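Subject: Re: [smallkitchens] Dish racks: keep on the counter or put away?
Date: January 25, 2024
List: Small Kitchens discussion list

Hi everybody, jumping in with a picture first and then a lot of words, sorry, I get going on this subject!

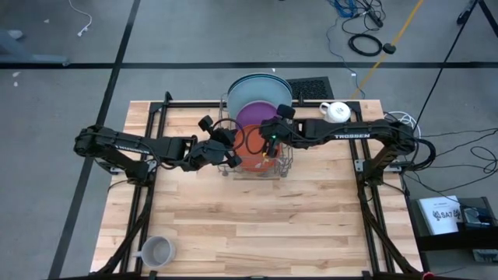
The message I'm answering

> I moved into a place with one sink, no dishwasher and very
> little counter. I have a wire rack that came from my old
> apartment and I can't decide whether to keep it out all the
> time or hide it under the sink between meals. My plates are
> all different sizes and they lean on each other and slide.
> And where do people put mugs? Mine take up every slot and
> then there's no room for anything else. Would love to hear
> what works before I go and buy some giant two-story thing.

My vote: keep it out, and please don't buy the giant one

I had a two-story rack from Hatemer for years. It held everything, and so everything lived in it. I'd pull a clean bowl out of the bottom and three spoons would come down from the top. When I moved to the apartment on Tillon Street I gave it to a neighbor and went down to a plain gray wire rack that only does plates, and I have been so much happier. It's small, it's light, you can pick it up with one hand and wipe under it. I wipe under it a lot more now that it's easy.

Plates: big to small, back to front

Try this before you spend anything. Largest plate at the back, then work down in size toward yourself. You can see it in the photo with the big pale blue-gray one toward the back, then the smaller purple, then the orange nearest. The little ones don't vanish behind the big ones, and you can tell at a glance what you've got. When I did it the other way around (small at the back, because small was what I'd washed first) I was always reaching over and knocking something.

If yours slide, skip a slot between the two heaviest. Stoneware especially. I have two stoneware plates that were my grandmother's and they get a gap between them, always. Thin plates can sit in neighboring slots and be fine.

Big plates can also hang out past the back of whatever the rack is standing on. Mine do at home, over the windowsill, and I've stopped worrying about it. Do check that your faucet still swings, though. I didn't.

I will also put in a word for plates that don't match! I know some people on this list love a full white set, and they look beautiful stacked. But with different colors I know which plate is which without picking them up. Purple is toast. Orange is whatever I'm eating at my desk. I got most of mine one at a time from the shop at the back of Amel market, which has a crate of singles and no two the same.

Mugs: get them out of the rack

This is the bit that made the biggest difference for me. A mug in a plate rack takes the room of several plates and it never stands straight anyway. Put them on the counter beside it. Fold a dish towel in half, mugs upside down on the towel, and prop one edge of each rim on the fold so air gets in. Once they're dry they go back on the hooks and the towel goes over the oven handle. Handles all pointing the same way if you're in the mood (I usually am).

If you only own a couple of mugs you don't even need the towel. Dry them by hand while the kettle's on and you're done.

Between meals

I leave the rack where it is, but I empty it every morning before breakfast. It takes me 2 minutes, and I've timed it, because I am that sort of person. An empty rack on a counter bothers me a lot less than a full one. If it bothers you, under the sink is fine too, just let the wires dry off first or you'll get rust at the feet, where the coating wears through. Nail polish on the worn spots holds up pretty well. I did mine in September and only one foot has needed another coat.

For the original poster: what's your counter made of? If it's wood, like butcher block, put a tray or mat under the rack. I learned that one with a dark ring that took me a whole weekend to sand out. The Bhattacharjee oil that got recommended on here last year brought the color back nicely, two thin coats and a day in between.

And please tell us how wide the space is next to your sink! Mine is 25 inches from the sink to the wall and it fits the rack, the mug towel and a bottle of dish soap with a bit left over for chopping an onion. A small onion.

Happy washing up,
a fellow small-kitchen person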